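Last updated: December

The Long Afterlife of the Bedroom Night Light

Few household objects are kept as long, or replaced as reluctantly, as the light left on for a sleeping child. The Hinard Centre for Domestic Design has spent two years recording how families choose, use and eventually retire such lights, and its findings suggest that colour and placement matter a good deal more to households than the shape of the lamp.

The Centre interviewed 300 families across three regional centres. Of these, 68 kept at least one light in use after the child for whom it was bought had moved to another bedroom. Hallways were the usual destination, followed by bathrooms and, in older houses, the landing at the top of the stairs.

Catalogues held in the Bermúdez collection show how greatly the recommended arrangement has altered. Early pages place the light on a high shelf, facing the door, so that a parent could see into the room. Later editions move it to skirting-board level, behind furniture, where it marks the path to the door and leaves the pillow in darkness. Warm amber tones displaced the cool white that had been favoured in earlier decades.
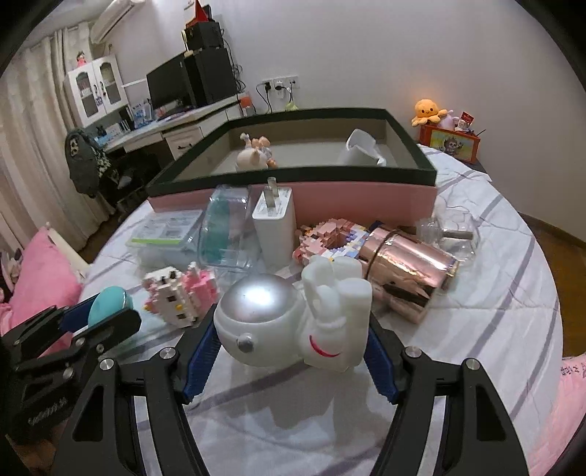

Iñaki Aranda takes a less settled view of the matter. A dim light at floor level, in Aranda's opinion, serves the parent who must cross the room at 3 a.m., while the child would often prefer to see the ceiling. Aranda would like families to ask children directly before moving a lamp, and to try each position for a week.

The Centre's researchers accept that children's own preferences have been poorly documented. Of the families interviewed, 73 could recall a specific request made by a child, and the majority of those requests concerned colour. Several children had asked for the light to be turned to face the wall. One household in Plokon had kept a hallway fixture on a dimmer for three generations, its setting marked on the plate in pencil.

Running costs received little attention in the interviews, although older catalogues discuss them at length. Parents were more inclined to mention the nuisance of a failed globe late in the evening, and a number kept spares in the linen cupboard for that purpose.

A second stage of the study, to be conducted in Sundex, will invite 100 families to keep a written record of bedtime lighting through the winter months.

14 comments | 52 shares

We use cookies to improve your experience on this site. By continuing to browse, you agree to our use of cookies.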